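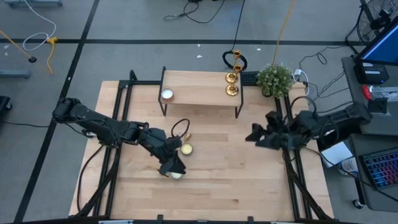 Can a machine tidy a display shelf well enough to be left alone with it? For short stretches, with a person close by, and only when the objects are ones it has handled before.

4 min read

This is our second report to Marchand on the Stallum household chores work. It covers the period ending September 11, 2021. Karine Carrier ran the sessions and Tanner Perron kept the log.

The task is candles and candle holders. The arms pick them up from the table and set them on the small raised shelf. We logged 983 attempts. Tins with flat sides went well from the start. Tall, narrow holders did not, and most of the lost time came from those. A holder that tips over is hard to recover, as the grip for a standing object is no use on one lying flat.

We spent 36 hours on that problem alone. Bevan Prendergast rewrote the approach angle so the gripper comes in lower on the stem. Results are better but uneven - shiny metal still confuses the depth estimate under overhead lights.
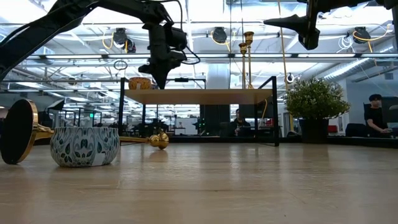 When could a store use this for restocking? Our current guess is two more years for light, rigid goods, and longer for anything soft or breakable.

Speed is the other issue. A full shelf reset takes a practiced person 58 seconds. Our best run took 200. Gritby has asked for a shop-floor trial, and we recommend holding off until the tipped-object case is handled.

Spending is on plan. Next period we will add glass holders and a second shelf height. We also need a decision on the spare gripper fingers, requested last time.

Filed under: Robots at Work, Home Chores

Comments

Kiyoshi Iwasaki: Are the 983 all separate objects or do retries count?

Tanner Perron: Retries count. I can send the split.

Darcy MacPherson: 200 seconds is fine by me if I don't have to do it - store managers may feel differently.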